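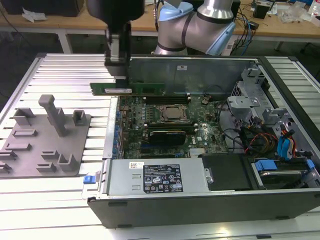 Memory module insertion with a collaborative arm: student project stalls at the final seating step

Posted in: Education and Student Projects
Posted by: plirneck_lab

I am writing on behalf of a second-year student group at Plirneck College, where the automation module requires each group to complete one assembly task with a collaborative arm by the end of term. Our group has selected the insertion of a memory module into a desktop computer. The computer lies on its side with the side panel removed, so that the slots on the motherboard may be approached from above. The module is to be taken from a printed fixture plate to the left of the computer, carried across and pressed into the slot.

The first half of the task is satisfactory. The group has recorded 60 attempts, and in each of these the module was lifted from its holder and brought to a position above the correct slot. The difficulty arises in the final movement. In 30 of the attempts the module entered the slot at one end only, and the controller stopped the arm on its force limit. The students had taught the slot position by hand, using the arm's own teaching mode, and had assumed that this would be sufficient.

We should be grateful for advice on the following points. Is it reasonable to expect a taught position to serve for a task of this kind, or must the group add a camera? Should the force limit be raised? The assessment rules permit changes to the program and to printed parts, but they do not permit the purchase of a different gripper. The demonstration takes place in November and the written report is due shortly afterwards.

The students have also asked whether the computer itself should be fastened to the table. At present it rests under its own weight on the aluminium rails, and the module handbook is silent on the matter. 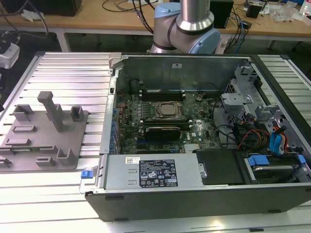 A further constraint is that the bench is shared with a first-year group in the mornings. The arm is returned to its home position at the end of each session, and the computer is sometimes lifted away and put back. The students mark its place with tape. Copies of the program can be supplied to any member who wishes to read it, although the comments within it are brief.

plullero_training
Member, Automation in Education section

The matter of fastening should be dealt with before any other. If the computer is removed and replaced between sessions, a taught position cannot be relied upon, and no adjustment to the program will correct this. Tape shows where an object ought to be. It does not hold the object there when the arm presses down upon one end of it. Slotted rails of the kind you mention will accept ordinary sliding nuts, and two printed corner stops with a simple clamp on the third side would be within your assessment rules. The clamp should bear on the outer shell and should be kept well clear of the power supply and the drive cages.

Once the computer is held, I would advise the group to teach two points on the slot, one at each end, and to calculate the direction of the slot from them. A single point gives the position but leaves the angle to chance. An error of angle which is too small to notice by eye will still bring one end of the module down before the other, and this agrees with your account of the 30 failed attempts.

The force limit should not be raised at this stage. A module that is correctly aligned requires a firm push, but a module that is misaligned and pushed harder may damage the slot or the board. Our own centre lost a board in this manner, and the repair was not worth the cost. The group should record the force reading during each descent and compare a good insertion with a poor one. The two curves are usually easy to tell apart, and they make a useful page in the report.

As to the camera, I would leave it out. It introduces lighting, calibration and a good deal of additional code, and November is close.

The group should also confirm the following before each session:
The retaining clips at the slot are fully open.
The notch in the module faces the correct way in the holder.
The computer is disconnected from the mains, and the power button has been pressed once after disconnection.
The cables are tied back from the path of the gripper.

qian_workshop
Member

I agree with most of the above but would not dismiss the camera entirely. We run a similar exercise and the students learn a great deal from it. If there is one available in the department it may be worth an afternoon.

Please also look at the fixture plate. Ours had holders that were slightly too wide, so the module leaned, and the gripper picked it up leaning. It then arrived at the slot leaning. We reprinted the holders and the results improved. I do not have the figures to hand.

gimeck_education
Section moderator

Members may wish to consult the earlier thread, number 343, in which a school club discussed a small search movement for inserting connectors. The method is to lower the module until light contact is made, then to move it a short distance along the slot and back while maintaining that contact — the change in height shows when the edge has found the opening. Most collaborative arms can perform this with the force functions already supplied. The movement should be kept slow, and a limit should be placed on the distance travelled.

Thread 998 contains drawings for printed corner stops. They were prepared for a different case and the dimensions will need to be altered.

The original poster is asked to report the outcome in this thread after the demonstration. It will remain open until the end of December.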